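4.2 Türanhänger vorbereiten und aufhängen

Der Abschnitt gilt für die Anhänger der Serie Nisia in Metall, Kunststoff und in den farbigen Ausführungen. Sie werden ohne Werkzeug auf den Türdrücker geschoben. Für Drehknäufe ist Nisia nicht vorgesehen.

1. Teile auspacken und auf eine weiche Unterlage legen.
2. Schutzfolie abziehen, falls vorhanden.
3. Kanten der Metallteile mit einem trockenen Tuch abwischen.

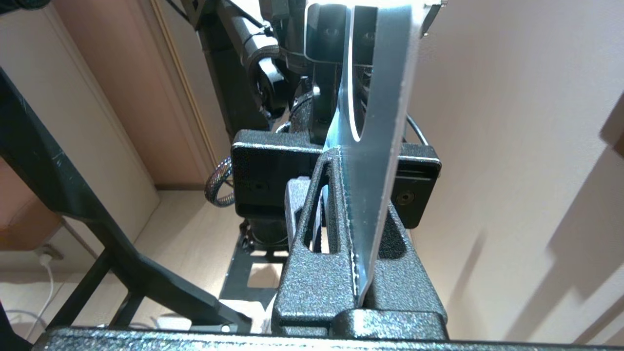

Abb. 4: Dünne Aluminiumplatte mit bogenförmigem Ausschnitt

Vorsicht: Metallkanten können scharf sein. Platten nicht biegen und nicht an den Ecken tragen.

4. Kunststoffteile gegen das Licht halten und auf Risse prüfen, besonders am Rand der Öffnung. Teile mit Rissen nicht verwenden.
5. Kunststoff nur mit lauwarmem Wasser reinigen – keine Lösungsmittel, kein Glasreiniger.

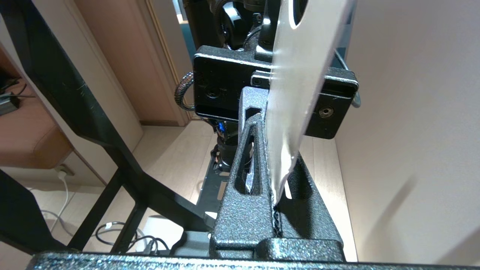
Kann ich den Anhänger auch außen an einer Gartentür verwenden?
Nisia ist für Innenräume gedacht. Wind und Regen greifen die Beschriftung an, und der Anhänger kann vom Drücker rutschen.

6. Öffnung über das freie Ende des Drückers führen und den Anhänger bis kurz vor den Ansatz schieben.
7. Loslassen. Der Anhänger muss frei hängen und darf nicht am Türblatt kleben.
8. Tür langsam öffnen und schließen. Er darf dabei nicht eingeklemmt werden. 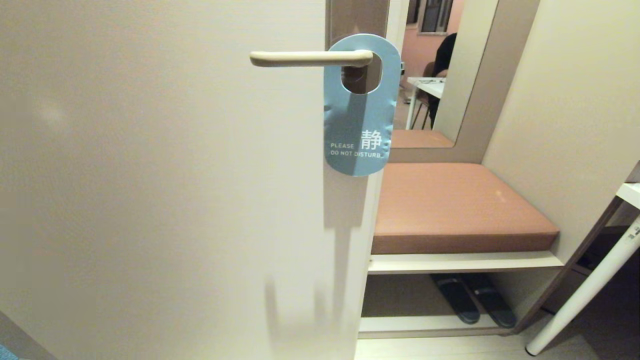

Die Beschriftung soll vom Flur aus lesbar sein, auch bei wenig Licht. Weiße Schrift auf hellem Grund wirkt aus der Entfernung schwach, ein großes Zeichen hilft. Beim hellblauen Anhänger am Türdrücker übernimmt das die 静 unten rechts, die kleine Zeile PLEASE DO NOT DISTURB liest man erst aus der Nähe. Knicke am Rand stören die Funktion nicht.

Hinweis: Anhänger über 200 g nur an Drückern mit Rückstellfeder verwenden. Ersatzteile unter der Bestellnummer 309 bei Nomgate.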